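Keeping gift bags and small pouches

Paper gift bags are worth keeping if they are still clean. Empty them fully, press the sides flat along the old folds and store them standing in a drawer, the big ones at the back. I do the sorting on the bed — a blanket is kinder to small things than a hard table. Take care with a brocade drawstring pouch that has beads or gold ornaments, like the pale pink one, and wrap it in tissue before it goes back in its bag. Two bags of each size are enough.

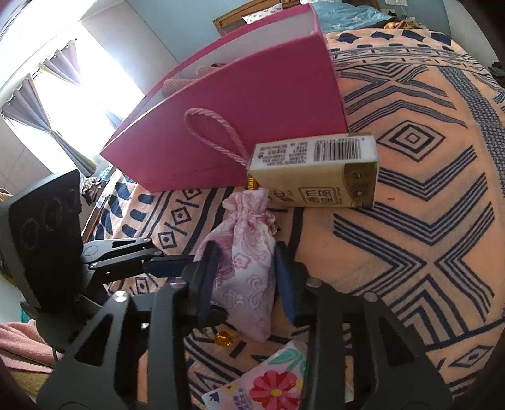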